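A Second Career in Other People's Coats

Signe Fagerlund took over the alterations shop on the main street of Skirnton in April, after 33 years of doing payroll for the Viklund lumber yard. She had never run a business. She had hemmed a lot of pants.

"I did my own, then my sister's, then people at the yard started leaving things on my chair," she said. "I'd come back from lunch and there would be a jacket with a note pinned to it."

The shop is called Plota, a name she kept from the previous owner because the sign was already painted. It has one window, a curtained corner for fittings and a long cutting table that came with the lease. She paid $820 for the two used sewing machines and the steam iron, and says the iron was the better buy.

Most of the work is plain. Pants get shortened, zippers get replaced, and in the fall people bring in winter coats with torn linings. Fagerlund charges by the job. She writes the price on a paper tag before the customer leaves, and if the work takes longer than she expected, the price stays where it was.

"That was the hardest thing at first," she said. "I would look at a lining and think it was an hour. Then I'd open it up and the padding had come away all down the back. I lost money on coats the whole first month."

She now asks people to turn the coat inside out on the table while she goes over the seams by hand. She checks the armholes first, then the vent, then the pocket bags. A coat that is pulling at one armhole has usually been altered before, and she wants to know who did it and when, though few customers remember.
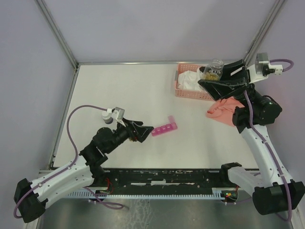 Learning the trade late

Fagerlund did not go to school for tailoring. She learned from library books and from a retired dressmaker in Buvov, a two-hour drive away, who let her sit in the back room during the winter before the shop changed hands. The dressmaker had her take apart three men's jackets and put them back together. The first one took her nine evenings.

"She didn't say much. She would pick it up, look at the collar and hand it back to me," Fagerlund said. "So I'd do the collar again."

She still sews collars by hand. She has tried the machine on them and does not like how the underside rolls. Waistbands she does by machine, with a basting line first, and she leaves extra cloth at the center back so they can be let out later. She is firm about that. Cutting away the spare cloth makes a neater seam, she said, but the next person to work on the garment has nothing to use.

Her years in payroll have been of some help. She files the tags by pickup date in an old card box and keeps a ledger on paper. On the last day of the month she adds everything up twice. Her daughter set up a spreadsheet for her, which she fills in from the ledger when she has time.

What she turns down

There are jobs she won't take. Leather is one, as her machines are too light for it. Wedding dresses are another, at least for now.

"I had a woman in tears over a bridesmaid's dress, and that was only the bridesmaid," she said. "I fixed it. It was a strap. But I didn't sleep."

She also sends people home with clothes that don't need work. A man brought in a wool overcoat this fall and wanted the shoulders narrowed, a job that means taking out the sleeves and recutting the tops. She had him put it on over a sweater and walk to the window and back. He kept it as it was, and she charged him for a button.

Asked whether the shop pays, Fagerlund said it covers the rent and the thread and leaves her something most months. She has a pension from the yard and would not have tried it without one. Summer was slow. From the first cold week until the end of the year she expects to be busy every day, and she has stopped promising anything sooner than a week out.

She has no plans to hire. She would like better light over the cutting table, and a second dress form in a larger size than the one she has. She has been looking at a used one in Buvov, but the stand is cracked and the seller won't come down on the price.

"I'll go look at it again," she said. "I have to drive over there anyway for lining."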